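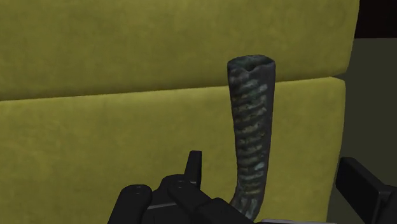
The Clutdale Water District will replace 1,301 feet of corrugated drain line beneath its Onsri Street service yard, according to a work notice posted Tuesday, April 22, 2025. The line was installed in sections over several years and carries runoff from the yard to a settling basin on the north side of the property. Corrugated drain parts get their stiffness from raised ridges like those down the front of the dark, tapering tube shown with this item, which allow a thin wall to carry soil load without flattening. The same ridges, when they are present on the inside surface, slow the flow and hold sediment at low slopes.

Inspection of the existing line found sediment deposits at 31 joints. At several of these the pipe had settled enough to leave a low point between manholes, and standing water was recorded two days after the last measurable rain. The district said the deposits had reduced capacity but had not caused flooding outside the yard.

The replacement pipe will have a ridged outer wall and a smooth inner wall. It will be laid at a uniform slope on a bed of crushed stone, with backfill placed and compacted in layers up to the top of the pipe. Joints will be of the bell-and-gasket type. The existing line has split-band couplings, several of which had shifted out of position.

Stunevex, the contractor, will begin with the downstream section so that the settling basin can remain in service during most of the work. Temporary pumps will carry runoff around each open section. The trench will be worked in short lengths and covered with steel plate at the end of each shift. Pipe removed from the ground will be rinsed, cut and sent for recycling where the material is accepted.

The notice lists 387 cubic yards of excavation. Soil that meets the backfill requirement will be stored on site under cover. The rest will be hauled to the Tomier fill area by way of the east gate, and no trucks will use the residential section of Onsri Street.

Two inlet grates near the vehicle wash pad will also be changed. The present grates pass leaves and gravel into the line, and the district expects the narrower openings on the new ones to reduce cleaning. A sump below each inlet will be deepened to collect grit ahead of the pipe. Crews now clean the inlets by hand after heavy storms.

Before the trench is closed for good, each section will be tested for leaks and checked for shape. Pipe that has deflected beyond the limit in the specification must be dug up and reset at the contractor's expense. A second check will follow after the backfill has had time to settle.

Work is scheduled to finish in June, depending on weather and delivery of the couplings. The yard will stay open during construction, but the public bulk water station will close on days when the trench crosses its driveway. Closure dates will be posted at the gate. Customers who need more than 2,000 gallons on a closure day should arrange pickup in advance with the district office.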